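Chapter 2
Who Does the Folding Now?

When a machine comes into a workplace the first question is always jobs. Fair enough. But jobs are made of tasks, and the tasks go one at a time. Folding. Sorting. Carrying. Start there.

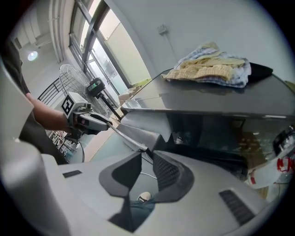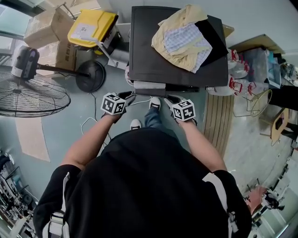
Cloths in a pile, hand-held grippers at work.

At the Tultham laundry 23 people worked the folding tables before Niltiveo put its arms in. Two years on, same headcount, differnt day. Less lifting — more watching. Peadar Moynihan, a folder for ten years, now clears jams and teaches new cloths to the line. Better for his back, he says. Duller. Pay unchanged, which became the real argument.

Three things to look for in this chapter: who gets the training, who sets the pace, who gets blamed when it stops. Keep a note of each as you read. The Teltell warehouse case comes next and it went the other way.

Comments

Lộc Bùi, 11/19/20: used this with my evening group, the pay bit got them going

onyshchenko: is the warehouse case in the new edition aswell? mine stops at page 60

tm: more on pace please, thats the part we feel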